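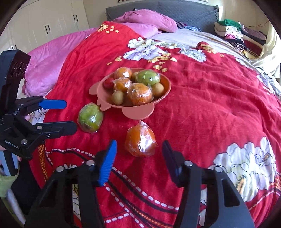
Eating Breakfast in Bed, and Other Things I Was Wrong About

Home About Recipes (sort of) Archive Contact

8/10/23

I took a week off in May and decided I was going to become a person who lounges. I had read a long article about rest. It said most of us treat our beds like parking garages, a place to leave the body overnight, and that we should be spending waking hours there with a book and something nice to eat. I am easily led, so I bought a tray.

The tray was a Plomeck, which has folding legs and a little slot for a newspaper, a thing I have not bought in years. It cost more than my first bicycle. The legs fold in two directions, one of which is the direction you want. On day one I put a bowl of oatmeal on it and shifted my left knee, and I spent the rest of the morning learning how mattress protectors work, mainly by finding out I didn't own one.

So, rules. No oatmeal. No soup, obviously, though I did give soup a fair trial. Toast sounds safe until you lie down on it at eleven that night. Crackers are toast that has already given up. Eggs are fine if you can sit up straight, but if I wanted to sit up straight I have a kitchen chair for that.

Fruit is the only food I'd let back in. It stays where you put it, mostly, and you can eat it while holding a paperback open with your thumb. Grapes are best. Peaches are a two-towel job and I won't be talked into one again. Anything you have to peel is good because it slows you down, but you need a plan for the peel, and "I'll just set it on the nightstand" is how you end up with a nightstand like mine.

The book was a problem too. I'd picked a 880-page novel on the theory that a lounging person has a long novel going. I got to page 112. It's very hard to read a heavy book on your back, and when you nod off it lands on your face. I switched to the Dromden seed catalog, which weighs nothing and has better characters.

What I will say for the whole business is that by day 5 I had stopped checking my phone before ten. I don't know whether to credit the bed or the fact that the charger only reaches as far as the dresser. I also slept worse, which the article had failed to bring up. My back felt like it had been put in wrong.

The tray is in the hall closet now, next to the Pană juicer and the rest of my former personalities. My sister says she'd take it. I told her about the legs and she says she'd still take it, so if she ever picks it up I'll let you know how she gets on with the oatmeal.

Next time: I try to fix the bathroom fan with a 6-dollar part from Pornen.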